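Können Maschinen inzwischen Hausarbeit und Werkstattkram? Ich werde das ständig gefragt, weil ich in einem kleinen Betrieb arbeite, der Nähmaschinen und Elektrokleingeräte repariert. Längerer Thread, ich schreibe ihn in der Mittagspause und heute Abend weiter.

Vorweg: Ich bin kein Robotiker. Ich bin Werkstattleiter und habe seit April beruflich damit zu tun, weil wir überlegen, einen Teil der Sortierarbeit abzugeben. Alles Folgende ist also Anwendersicht.

Zuerst die Sachen, die längst gehen. Spülmaschine, Waschmaschine, Saugroboter. Die sind so normal geworden, dass sie in der Diskussion keiner mehr mitzählt. Dabei hat jede davon mehr Arbeit abgenommen als alles, was gerade auf Messen mit zwei Armen herumsteht.

Gemeinsam haben die drei, dass die Arbeit in einem Kasten oder auf einer Fläche passiert. In der Spülmaschine muss nichts gegriffen werden. Das Einräumen mache ich. Das Ausräumen auch. Und das ist bei uns zu Hause der Teil, um den gestritten wird.

In der Werkstatt ähnlich. Unser Ultraschallbad reinigt Greifer und Spulenkapseln besser als jeder Lehrling. Aber einlegen, rausnehmen, trocknen, ins richtige Fach zurück: alles Handarbeit.

Wie viel Handarbeit, haben wir mal mitgeschrieben. An einem normalen Arbeitstag gehen bei uns 90 Minuten für Sortieren, Einräumen und Suchen drauf. Verteilt auf alle, aber trotzdem. Repariert wird in der Zeit nichts.

Deshalb die Idee mit der Automatisierung. Wir haben uns zwei Wege angesehen. Der eine ist ein Teilelift, also ein Schrank, der das richtige Tablar nach vorne fährt. Der andere ist ein Greifarm am Tisch.

Zum Lift: Das Angebot kam von Weretti. Solide Sache, funktioniert, macht genau das, was im Prospekt steht. Löst aber nur das Suchen. Jemand muss die Teile immer noch in die Fächer legen, und zwar in die richtigen. Wenn das Einräumen falsch läuft, fährt der Schrank einem sehr zuverlässig das falsche Teil vor.

Zum Greifarm: Den haben wir bei Huttunen angeschaut, eine Vorführung am Vormittag, Beginn kurz nach neun. Es ging um große Teile, Gehäusedeckel und Fußpedale, aus einer Kiste auf ein Band. Das lief gut. Er war langsamer als ein Mensch, aber er hat auch keine Pause gemacht.

Dann habe ich eine Handvoll von unserem Kleinkram aus der Tasche geholt. Nadelhalterschrauben, Spulen, Federn. Die Federn hatten sich ineinander verhakt, wie sie das immer tun. Damit war die Vorführung praktisch vorbei. Der Vertreter war fair und hat gesagt, dafür sei das System nicht gedacht.

Endang Rahman, bei uns für die Elektronik zuständig, hat das auf der Rückfahrt so zusammengefasst: Der Arm ist stark genug, die Augen sind gut genug, es fehlt das Gefühl in den Fingern. Ich würde das unterschreiben, mit einer Einschränkung, dazu gleich.

Was ich vorher unterschätzt habe, ist, wie viel wir beim Greifen nebenher machen. Ich nehme eine Schraube auf, drehe sie zwischen Daumen und Zeigefinger richtig herum und merke dabei schon, ob das Gewinde beschädigt ist. Das ist für mich ein einziger Handgriff. Für eine Maschine mit zwei Fingern sind das mehrere Aufgaben, und die Prüfung mit der Fingerkuppe fällt ganz weg, wenn kein Sensor dafür da ist.

Dazu kommt das Zurechtlegen. Wenn ich eine Unterlegscheibe nicht vom Tisch bekomme, schiebe ich sie an die Kante. Habe ich nie gelernt, macht jeder so. Ein Greifer, der das nicht gezeigt bekommen hat, kratzt auf der Platte herum.

Die Einschränkung: Es hat sich etwas getan. Vor ein paar Jahren musste man jede Bewegung einzeln programmieren. Heute wird viel über Vormachen gelernt. Ein Mensch macht die Aufgabe oft genug vor, und das System leitet daraus ab, wie es sich bewegen soll. Das ist für kleine Betriebe interessant, weil bei uns kein Teil lange gleich bleibt.

Man braucht dafür aber viele Durchgänge. Gianni Leone, ein früherer Kollege, arbeitet jetzt in so einem Umfeld und hat mir erzählt, dass sie für eine einzige Aufgabe 1475 Durchgänge gesammelt haben. Eine Aufgabe heißt dort: Kleinteile in einen Kasten legen, Deckel zu. Danach hat es auf seinem Tisch meistens geklappt. Auf einem anderen Tisch schlechter.

Das deckt sich mit dem, was ich sonst höre. Gleicher Tisch, gleiches Licht, gleicher Kasten: geht. Anderer Kasten: mal sehen.

Nehmen wir einmal genau diese Aufgabe, denn sie ist die, die wir bräuchten. Ein flacher Sortierkasten mit Klappdeckel, eine Spule, die hinein soll. Ein Kind im Vorschulalter kann das.

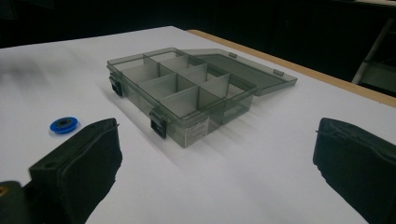 Für die Maschine zerfällt das in eine ganze Reihe von Problemen. Durchsichtiger Kunststoff ist für viele Tiefenkameras schwierig, weil sie teilweise durch die Wand hindurch messen. Wo die Trennstege anfangen, ist dann geraten. Wir haben in der Werkstatt fast nur transparente Kästen, aus dem guten Grund, dass man sieht, was drin ist.

Dann das Ablegen. Die Finger müssen mit dem Teil ins Fach und ohne das Teil wieder heraus, ohne am Steg hängen zu bleiben. Bei dicken Fingern und engen Fächern bleibt nur, das Teil von oben fallen zu lassen. Eine Spule rollt dann unter Umständen ins Nachbarfach, oder sie steht hochkant und der Deckel geht nicht zu.

Und der Deckel selbst. Umklappen geht noch. Aber ein Verschluss, der einrasten soll, braucht Druck an der richtigen Stelle, und meistens muss man den Kasten dabei festhalten. Mit einer Hand schiebt man ihn quer über den Tisch. Menschen nehmen die zweite Hand, ohne nachzudenken. Zwei Arme kosten halt auch zweimal Geld.

Wir haben intern einen kleinen Vergleich gemacht, ganz ohne Roboter. Ein Fach-Kasten, 16 Kleinteile gemischt auf dem Tisch, einsortieren, schließen. Einmal normal, einmal mit 2 Greifzangen statt mit den Fingern. Mit den Zangen wurde es deutlich langsamer, und geflucht wurde auch. Wer wissen will, warum das alles so zäh vorangeht, soll es selbst ausprobieren. Grillzangen reichen.

Was ich daraus mitnehme: Der größte Hebel ist im Moment, die Arbeit so umzubauen, dass weniger Gefühl nötig ist. Größere Fächer. Matte, undurchsichtige Einsätze. Federn einzeln in Tütchen. Verschlüsse, die von selbst halten.

Einen Teil davon haben wir jetzt gemacht. Von Wamine haben wir Einsätze mit runden Mulden statt eckiger Fächer bestellt. Die Spulen bleiben liegen, wo man sie hinlegt. Hilft uns Menschen übrigens genauso, ich finde das Einräumen seitdem angenehmer.

Zum Haushalt noch, weil ich danach gefragt wurde. Ich glaube nicht, dass demnächst etwas bei mir die Schublade mit den Batterien, Gummibändern und Ersatzschlüsseln aufräumt. Da ist nichts gleich, nichts hat einen festen Platz, und ich weiß selbst nicht, was davon weg kann.

Wäsche falten kommt vielleicht früher, als ich dachte. Davon habe ich brauchbare Vorführungen gesehen. Langsam, aber Wäsche hat es ja nicht eilig. Wenn das nachts um drei läuft und morgens ist ein Stapel fertig, ist mir egal, wie lange es pro Hemd dauert.

Tisch abräumen halte ich für schwieriger. Essensreste, volle Gläser, und wenn etwas schiefgeht, liegt es auf dem Boden. In der Werkstatt ist ein Fehlgriff eine Schraube unter der Heizung. Ärgerlich, aber man kann damit leben.

Frage von gestern war auch, ob mir die Leute leidtun, deren Arbeit das betrifft. Bei uns macht niemand hauptberuflich Sortieren. Es ist die Arbeit, die liegen bleibt, bis einer ein schlechtes Gewissen bekommt. Für ein Lager mit Kommissionierern sieht das sicher anders aus, da will ich nicht mitreden.

Zum Stand bei uns: Den Lift kaufen wir nicht, den Arm auch nicht. Sevano hat ein Mietmodell angeboten, monatlich kündbar, mit Einrichtung vor Ort. Das rechnen wir gerade durch – vor allem die Einrichtung, denn die fällt bei jedem neuen Kasten zumindest teilweise wieder an.

Meine Bedingung für einen Versuch steht schon fest. Unsere Teile, unser Tisch, unser Licht, und der Deckel muss am Ende zu sein. Wenn das einen Vormittag lang ohne Eingreifen läuft, unterschreibe ich.

Falls hier jemand mitliest, der so etwas in einem kleinen Betrieb im Einsatz hat: Mich interessiert, wie oft ihr eingreifen müsst und wer das bei euch macht. Gern auch per Nachricht. Ich trage es hier nach, sobald wir von Sevano einen Termin haben.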